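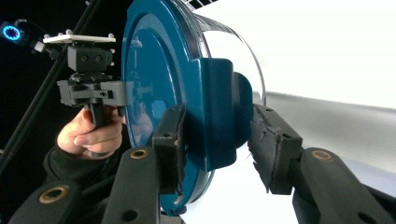

Clear container with a blue lid

About Skuvura

Skuvura is a cooking school in Laltthorpe, and we teach people to cook from the pantry. Dried beans, rice, lentils, flour, spices, a jar of something pickled last summer! We love that kind of food, we eat it at home most nights, and we think anyone can learn to make it well.

The school started in Joelle Karaki's kitchen on Cirnance Street. Joelle had been cooking for a hospital for years and was used to ordering by the sack, and when she left she still couldn't bring herself to buy a small bag of chickpeas. Friends came over to help her get through them. Then the friends wanted to know how she got her hummus so smooth (long soaking, a little baking soda, and far more patience with the blender than you'd think), and by the spring she had a regular Tuesday group squeezed in between the stove and the back door.

We outgrew that kitchen pretty fast. These days we're in the old Hijazi bakery, on the corner across from the library, and we still can't believe our luck. The Hijazi family baked there for two generations and left us the big deck oven, which takes an hour and a half to heat up and makes the best flatbread any of us has ever pulled out of anything. If you walk past in the morning and smell bread, that's probably Joelle testing something. Knock!

What we teach

Our main course is called The Full Shelf. It runs for 13 weeks and meets one evening a week, and each week is built on one staple. We begin with rice because everybody thinks they can already cook it, and we end with preserved lemons, which you start in week four and open together on the last night. In between come beans, lentils, bulgur, oats, dried fruit, noodles, nuts and seeds, two weeks of flour, tinned fish, and one very loud evening on whole spices when all the mortars are going at once.

You don't need to know anything before you come. We've had students who had never chopped an onion standing next to retired line cooks, and both went home with new tricks. Classes are kept to 30 people, split across the benches, and there is always a teacher close enough to ask.

We also run:

Saturday Bread. A drop-in morning with the deck oven. Bring your own dough if you like, or use ours.

Small Hands. For kids from seven up, with a grown-up. Dumplings are the favorite by a mile, followed by anything that involves squashing.

Cooking for One. A short course that came out of a student's question and has been full ever since. Lots of freezing, lots of halving, and a whole session on what to do with the rest of the can.

The July Swap. Once a year we push the tables together and everyone brings something they've dried, salted, pickled or canned. You leave with as much as you brought. Last time there was a green tomato relish that people are still talking about, and the recipe is now taped up by the sinks.

How we cook

We cook by tasting. Recipes get handed out at the end of class, so you spend the evening looking at the pot and not at a sheet of paper. We salt early, we toast our spices, and we're very relaxed about swaps. No coriander seed? Use cumin and see what happens. Some of our best dishes came from an empty jar at a bad moment, including the barley and prune stew that now has its own week.

We buy whole and dry whenever we can, mostly from growers and mills within 80 miles of Laltthorpe. Our beans change with the harvest, so the pot you cook in October won't taste quite like the one from February, and we get pretty excited about that. There's a chalkboard by the door with what's in and who grew it.

Nothing gets thrown out if we can help it. Bean water goes into soup, stale bread goes into salad, and lemon peels go into a crock that has been topped up since before we moved in.

The bean library

Students asked for this one, and it has become a bit of an obsession. Along the back wall we keep dried beans that you can borrow by the cup, cook at home, and report back on. There's a notebook for the reports. They run from one word ("mealy") to three pages with drawings. The library has now lent out its first 1,000 cups, and we marked it with a very large pot of cassoulet and some dancing.

Come and see us

The front door is open on class nights from 5:30, with tea on and usually something to nibble. You're welcome to sit at the end bench and watch a session before you sign up. Bring an apron if you have one, and a container for leftovers, as there are always leftovers.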